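Ticket: Beschaffung Roboterarm Serverraum, Standort Travham
Kategorie: Investitionsplanung / Automatisierung
Status: zurückgestellt
Eröffnet: 11/14/18
Anbieter: Gernulent
Betreiber: Weidemann, Rechenzentrumsbetrieb

Problem
Gernulent bietet einen Arm auf festem Sockel an, der Module an der Rackfront ziehen und stecken soll. Im Angebot steht »sofort einsatzbereit«. Mit unserer Planung passt das an mehreren Stellen nicht zusammen. Das Budget soll trotzdem noch im laufenden Jahr gebunden werden.

Eintrag 1 – Betrieb
Angebot geprüft. Preis für Arm und Greifer ist ausgewiesen, Sockel und Verankerung laufen unter »bauseits«. Was heißt bauseits bei einem Fliesenboden? Rückfrage an Gernulent gestellt.

Eintrag 2 – Gernulent Support
Der Sockel wird verschraubt, die Bodenplatte stellt der Kunde. Ein Fundament sei »in der Regel« nicht nötig.

Eintrag 3 – Betrieb
»In der Regel« können wir nicht budgetieren. Bitte Traglast und Bohrbild schriftlich. Außerdem: Ein fest montierter Arm bedient genau das, was in seiner Reichweite steht. Wir haben 34 Racks. Laut Angebot deckt ein Arm 2 davon ab. Den Rest macht weiterhin der Techniker mit dem Schraubendreher, und der kostet uns heute schon nichts extra.

Eintrag 4 – Einkauf
Wartungsvertrag nachgereicht: 1.000 Euro im Monat, Greiferfinger gelten als Verschleißteil und sind nicht enthalten. Die Simulation mit Tallis wird separat berechnet. Vergleichsangebot liegt nicht vor.

Eintrag 5 – Gernulent Support
Verweis auf die Simulation. Zugriff auf die Module sei dort nachgewiesen, 20 Durchläufe ohne Fehler.

Eintrag 6 – Betrieb
In der Simulation klemmt kein Stecker und es hängt kein Patchkabel im Weg. Durchläufe in Tallis ersetzen keine Abnahme am echten Rack. Gefordert wird ein Test mit unseren Modulen, auf Kosten des Anbieters, vor der Bestellung. Protokoll mit Abbrüchen, bitte nicht nur die Erfolge.

Eintrag 7 – Einkauf
Gernulent will den Test nur bei verbindlicher Bestellung anbieten. Abgelehnt. Mittel werden nicht freigegeben, Wiedervorlage nach Eingang von Traglast, Bohrbild und Preisliste für die Finger.

Offen
– Wer haftet, wenn der Arm ein laufendes Modul beschädigt?
– Absperrung: im Angebot nicht enthalten
– Mietmodell angefragt, Antwort fehlt

Anhang 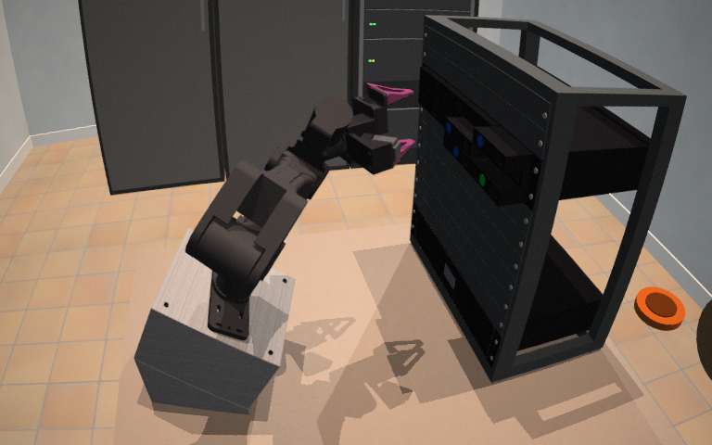

Simulation: Arm auf Sockel vor dem Rack, Greifer leer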